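Visits > Open days > Flostgate, first floor

Print this page | E-mail this page

Flostgate open day – notes from the first floor
Thursday, June 1, 2023

Typing this up on the train so excuse the state of it. Four of us went in the end, me, Éabha Conneely, Tanner Nguyen and Sivaprasad Poojary. Sigrun Dahlgren was meant to come but had the Listmont handover. She asked for notes, so Sigrun, these are mainly for you.

Getting in. Sign at the gate points you left, ignore it, go right. Badge desk slow. They'd had 200 people book for the day and it felt as if most of them picked the same slot as us. Coffee fine. Lift out of order, stairs only, worth knowing if you're bringing anyone who can't manage them.

We skipped the welcome talk (sorry) and went straight up. The first floor is one big open office, exposed ceiling, long rows of strip lights, quite bright. Štefánia Bartoš met us at the top and did the tour for our group. She's in charge of the sorting side, the baskets and play food and kitchen bits, which was what we'd come for.
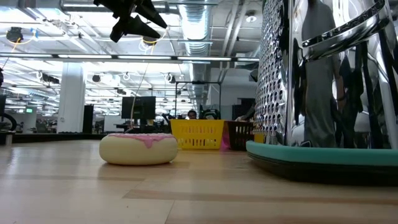 Main thing I wanted to ask was how they choose the items. Štefánia says they go for stuff that looks easy and isn't. Soft next to hard. Things with a hole through them. Things with a handle that gets in the way of everything else. A box grater is a pain apparently, the handle catches on whatever you put beside it, and the shiny side confuses people who are judging where it ends. She had strong views on graters generaly. Éabha took three pages of notes on this alone.

Baskets are the slotted plastic sort you get in any homeware shop. Tanner wanted the supplier. Some come through Jurčo, some were bought on a lunch break. They prefer the slotted sides to solid ones, you can see what's gone in without tipping it out. Downside, thin things poke through the slots and snag. Worth remembering for our own shelves – we have exactly this trouble with the pens.

Then the tidying itself. The idea is simple enough, table full of mixed bits, everything ends up in a container, table clear. Štefánia's rule is big items first, small ones last. Sivaprasad argued for the other way round and they went at it for a good while. He does it small first at Prorkex and swears it saves time. Neither budged. I'm with Štefánia on this, but I didn't say so as he was driving us to the station.
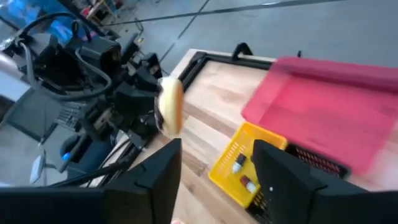 The layered sandwich or bun, held up over the boards.

Play food is better made than I expected. I'd had in mind the hollow shiny stuff from a nursery. We weren't meant to handle it so no idea how it feels, though Štefánia says a few pieces have been through the wash more than once and come out all right. Replacement budget is 49 a month, she didn't say if that covers baskets as well. Must email and ask.

Labels. None on the baskets. Deliberate. They tried sticky ones last September and spent more time peeling them off than sorting. Colour does the job, so long as people agree which colour means what, and for that there's a printed sheet on the wall by the stairs. Asked for a copy, she's sending it.

Lunch was sandwiches (real). Not enough veggie ones, go early.

Back up again afterwards for 10 minutes as Tanner had left his jacket, and we got a second look with fewer people about. Much better. If you go, go after lunch, the groups thin out and you can get close to the table.

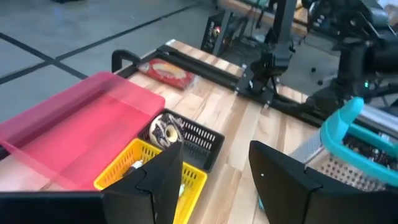 Talked a bit about trays versus baskets on the way out. A shallow tray is quicker to fill, but things slide about in it once you pick it up. A basket is slower and holds on to what you give it. Štefánia uses both and doesn't much mind which gets what, provided that the soft things don't go underneath the metal ones. We could do the same with the kit cupboard, I'd say two trays at the front, baskets behind.

To follow up:
- colour sheet from Štefánia
- does the monthly budget include baskets
- Jurčo price list (Tanner)
- Éabha to type up the grater notes
- date for a return visit, they only take 2 groups a week outside open days so we need to ask soon

Train's pulling in. Will add the rest of my notes tomorow if I can read my own writing.

Print this page | E-mail this page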